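PITBERG, 01/04/2022. Con mucha alegría, y con un poco de cansancio también, Brondbridge anuncia que su proyecto Ondetti ha cerrado la primera etapa de recogida de demostraciones, dedicada por entero a las tareas de la mesa: acercar una cuchara, colocar un cuenco, ordenar una bandeja.

Durante el mes de marzo, 37 personas del barrio pasaron por nuestra sala y repitieron esos gestos tan caseros con dos pinzas de mano, una en cada mano, para que el sistema de aprendizaje disponga de ejemplos hechos por gente muy distinta -- diestros, zurdos, pacientes y apresurados. 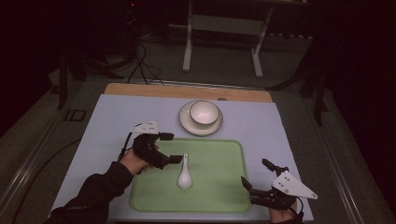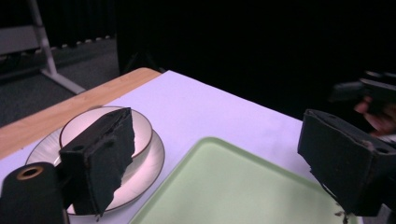 Sesión de recogida de ejemplos con vajilla y bandeja verde claro. Proyecto Ondetti, Brondbridge.

"Cada cual pone la mesa a su manera, y esa variedad es justamente lo que queremos conservar", comenta Cosimo Vitale, responsable del proyecto, que agradece de corazón a todos los participantes su tiempo y su buen humor.

La segunda etapa contará con 110 participantes y se hará junto con el taller Sotiropoulos. Las inscripciones siguen abiertas en la recepción de Brondbridge.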